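Sorting the small stuff

I spent most of yesterday on the screws. They had been living in margarine tubs and jam jars at the back of the laundry since we moved in, and every time I needed one I tipped the lot onto an old tray and picked through it. Last October I bought a packet of wall plugs from Denow when I already had three packets of the same size.

The organiser cost 23 dollars. I looked at a bigger metal cabinet at Hwang, but it needed to be fixed to a wall and I like to carry things to the job. A plastic one with clear drawers seemed fine for what I have.

Emptying the tubs

I did this on newspaper, one tub at a time. Anything bent or rusty went straight in the bin. So did the odd Allen keys, apart from two that fit the bed. I kept all the picture hooks, which was probably a mistake.

The glass jars are washed and back in the kitchen for chutney. The tubs went in the recycling.

What goes where

Wood screws take up the most room, so they get a bottom drawer where the weight is. Nails are next to them. Wall plugs, washers and cup hooks went up higher. I haven't labelled anything yet as you can see the colour of most things through the plastic.

I stood it on the white table while I worked. It's black down the sides with vents in them, and yellow around the drawers, so it won't get lost in the shed. 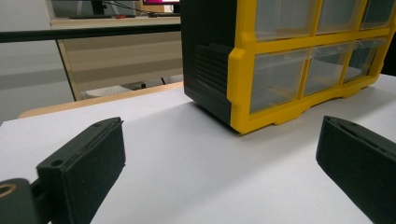

Still to do

The fuses need their own drawer and at the moment they are in with the washers. I also have a box of around 300 tacks from Plister that won't fit anywhere, so they can stay in the box.

Next is the drawer under the phone, with the batteries and string.

27/08/2001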